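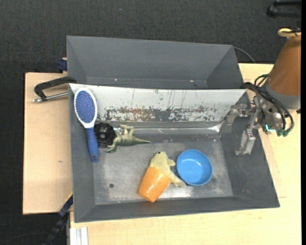

Orathai thinks the bins have crept again, and I'm inclined to agree with her. Same symptom we had in January: picks near the middle are fine, anything close to a side wall comes in off and the fingers touch the wall first.

Re-teaching the corners fixes it for a day or two, then it comes back. Front bin is clamped at the rear left corner. Before I re-teach a third time I'd like to hear how other people hold theirs down.

– wichai_s
Posted May 19, 2019

kmittal
What does the log say about contact stops? If the bin moved you should see them bunch up on one wall. If they are spread over all four walls it's your camera calibration or the tool offset and no clamp will help.

wichai_s
382 contact stops out of 1137 picks since the last re-teach. I haven't sorted them by wall yet. Will do that tonight.

dalbello_cell2
That's a lot of stops. One clamp on one corner is a pivot. The bin can still turn around it every time a finger bumps the far side. We had the same trouble on the Bastville cell. Put a second clamp on the opposite corner and a stop block along the front, screwed to the table.

lamai.b
I would not screw anything down if the table top is wood. We did that at Drukulcombe and the holes opened up within a month. Two clamps on opposite corners, tightened by hand, then check with a straightedge. Blocks can be taped until you know where you want them.

dalbello_cell2
Tape lets go. Use a bigger screw with a washer, or put a plate under the table and bolt through it. I've had a bolted stop sit in the same place for over a year.

lamai.b
Yours also never gets changed over. Ours has to take a different bin for some jobs and I don't want to be unbolting things each time. Depends what the cell is for.

anong_somboon
Separate point. Look at the floor of the front bin. It's scuffed bare and shiny low in the middle, and the depth camera won't like that. You get holes in the depth map right where the glare is, and the planner fills them in with nonsense. I'd fix that before blaming the clamp.

kmittal
But he said the middle picks are fine. If it was glare he'd have the trouble in the middle and not at the walls.

anong_somboon
Fair, unless the fit for the bin floor uses those points. Then the whole plane tilts a little and the error shows up at the edges. We saw exactly that with the Mudaria software. Masking the bright area out of the fit cured it, and later we put down a coat of matte gray.

wichai_s
Ours does fit the floor from the whole bin, so that's possible. How did you paint it? I'd expect it to scratch off.

anong_somboon
It does scratch off. Scuff with 1000 grit first, degrease, two thin coats, leave it overnight. You'll be touching it up. Masking is less work if your software allows it.

orathai_k
I work on this cell with Wichai. Another thing to check is the cables off the collar. They hang in a loop over the gripper and come down to the two green connectors. If the loop is too short it pulls when the wrist turns past a certain angle, and picks by the wall need the most wrist. I'd like to give it more slack and tie it higher up the sleeve.

dalbello_cell2
More slack will catch on the bin wall. Keep it short and limit the wrist instead.

orathai_k
Limiting the wrist loses us the corners, and the corners are where things end up. I'll try the slack first and run it slow.

wichai_s
Sorted the log. Most of the stops are on the right wall, a few at the front, hardly any on the left. That's the side away from the clamp.

kmittal
So the bin is turning. Second clamp.

anong_somboon
Or the plane is tilted that way. Put a straightedge on the bin before you touch anything, otherwise you won't know which it was.

wichai_s
Plan for tomorrow then. Pencil line on the table along the front and right side of the bin, run 20 picks at the right wall, look at the line. If the bin is off the line I add the clamp and re-teach. If it's still on the line I do the mask. Orathai will do the cables after that so we only change one thing at a time.

lamai.b
Pencil line is good. Mark the clamp feet too, they walk on a smooth top. And check the rear bin while you're there – if it's sitting against the front one it can push it.

wichai_s
Hadn't thought of the rear one. Will mark both.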